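Home | Program | Speakers | Past Talks | Contact

Print this page | E-mail this page

Folding to a Block: Notes for the Linen Handling Session
Speaker: Wendy Bunting, Bickerstaff
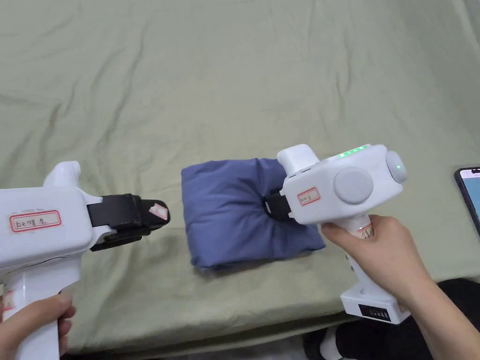

Slide 1. Folded blue cloth on a green bedsheet, lower edge bulging.

Opening. Leave slide 1 up while people sit down. Introduce self, Bickerstaff, then straight into the topic. The talk covers the folded block as a storage unit: how it is made, why it goes out of shape, how it is checked. Ironing is outside the scope. Roland Mellor has the ironing session after the break.

Definition. A block is a piece of cloth folded until it can be lifted, turned and set on a shelf without opening. It has a fold edge and an open edge. The fold edge is a single continuous turn of cloth. The open edge is where the layers end. Most of the trouble is at the open edge, and most of the rest is trapped air.

Point to the slide. Top edge fairly straight, lower edge rounded out. Ask the room which they would put to the front of a shelf. Wait for answers. Then: the straighter one, every time, whatever the item. A shelf of rounded edges can't be counted by eye and the stack leans.

Second thing on slide 1: pressure at the right-hand edge. The cloth dimples and bunches where it is pushed. Use this to introduce side pressure. A puffy block has slack inside it, and slack moves when the block is pushed from one side. Square up with the flat of the hand from above first, then the sides. Sides first gives a ridge.

Surface. The sheet under the block is creased. Folding on a made bed is normal in homes and small guest houses and I am not going to tell anyone to buy a table. But a soft surface gives under the hand, so the cloth is pressed less than it feels. Pull the sheet flat before starting. If there is a choice, work near the edge of the bed where the reach is short.

Method (do this live, towel from the bag, no slide):
- Lay flat, long side toward you. Smooth from the center out.
- Fold in half. Match corners, then edges. Corners alone will let the middle drift.
- Smooth again toward the open edge, so the air has a way out.
- Fold in thirds. The last third goes over the open edge.
- Turn the block over. Press for a count of 2.

Pause here. People will want to try it. Evie Dawber has the spare towels. Allow 7 minutes and no more, we overran in January.

Size. The shelf at Dirov is 42 cm deep and their old fold came out longer than that, so every block was pushed in until it buckled. Gaspard Mallet changed the fold to fit the shelf. No new shelving was needed. Say this slowly - it is the part people write down. Measure the shelf, then decide the fold.

Checking. Two tests.
Lift test: pick the block up by the fold edge. It should stay closed. If a layer drops, the last fold was short.
Stack test: put a second block on top, fold edges to the same side. If the top one slides or tips, the lower one has a high side. Refold the lower one. Pressing harder on the top one hides the fault for a day.

Fabric notes, only if time allows. Thick cloth holds a rounded edge and will never look like a sheet of card. Thin cloth takes a sharp edge and loses it when handled. Do not mix the two in one stack. Fitted sheets: refer them to the Plindilum handout, section 2, and move on, or the whole question period goes to fitted sheets.

Likely questions.
Rolling: fine for drawers and bags, poor on open shelves.
Fold by color or by size: size. Color can be sorted within a size.
Refolding interval: when the stack leans.
Justinas Strazds may ask about the Ela trial. The results are his to present, so hand over to him.

Close. Collect the towels, folded. Sign-up sheet is by the door.

Last updated: 29 March 2023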